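Lecture 4: Soil water, handout for Stetport evening course

Field capacity is the water which stays in soil after free drainage. In our Panagiotou plot, the top 40 cm drains in two days. Clay keeps more, but plants cannot take all of it. Please bring your January table.

18 shares
2 comments

"The part on clay was clear, thank you."
"Is the table also for sand?" 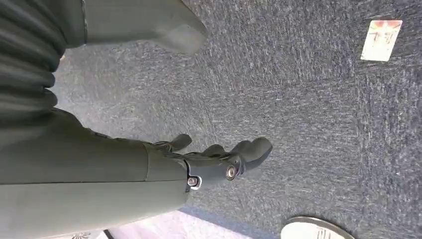

What is the wilting point?
It is the water content at which plants can no longer take water from the soil and stay wilted overnight.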